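Ticket 2081: Medrano gripper stops short on kitchen counter tasks, Grimel does not
Component: sim / end effectors. Priority: medium (was high, was low, was high again)
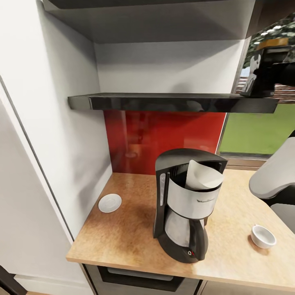

Swapping the Grimel for the Medrano on the same arm, same controller, same kitchen, drops our pick rate from "fine" to "please stop sending me the plots". The arm comes in from the right, gets to the air over the counter and then dithers. The worst case is the small white bowl to the right of the coffee maker, which ought to be the easiest thing on the counter. The saucer over by the side wall is further away and has the machine between it and the gripper, so I was prepared to be disappointed there. The controller reports "goal reached" in both cases, with nothing held.

Steps to reproduce
Load the kitchen corner. Fit the Medrano profile. Ask for the bowl. Wait. Run the same seed with the Grimel profile and watch it work, which is the annoying part.

Versions
Controller: Vurnia, current branch. Planner: Prendance, stock settings apart from the approach speed, which I lowered in September and had forgotten about until this ticket.

Update 1
Ran 52 attempts at the bowl with each gripper. Grimel missed 4. Medrano missed rather more than that, and I stopped the batch report from emailing itself to the whole group.

Update 2
Suggestion from the channel: the red glass backsplash is confusing the depth camera. Reasonable, it is very shiny and has a ghost of the coffee maker in it. Swapped the panel for a matt one. No change. Put the glass back. I rather like it.

Update 3
Suggestion from the channel: friction. It is always friction. Turned the pad friction up to a value normally associated with glue. The gripper still closed on air, so it now has excellent grip on nothing. Reverted.

Update 4
Compared the two profiles line by line, which I should have done before touching the backsplash. The tool centre point for the Medrano is still the Grimel one. Somebody copied the file and changed the name at the top. The commit has my initials on it.

With the wrong offset the controller thinks the fingertips are further forward than they are, so it pulls up early and declares victory. The saucer fails in the same direction, so at least the error is consistent.

Update 5
Corrected the offset and re-ran the bowl batch. Medrano now misses 7 out of the same number, all on approaches that pass close to the coffee maker. The collision shell for this gripper is a single fat capsule and Prendance takes it at its word, so it goes the long way round and runs out of time. Splitting the shell into palm and fingers should help. Opened as a separate ticket so this one can be allowed to die.

For the comparison sheet
Please don't quote any Medrano figures from before Wed 24 March. They are a measurement of my copying and pasting. The Grimel figures stand. Camera settings were the same throughout — I did check that one — and the arm was never at fault, though I said some things about it in the channel.

Still to do
Add a start-up check that refuses to load a profile whose offset matches another gripper's exactly. Put the approach speed back. Re-run the saucer with both.

Status: fixed, pending the saucer.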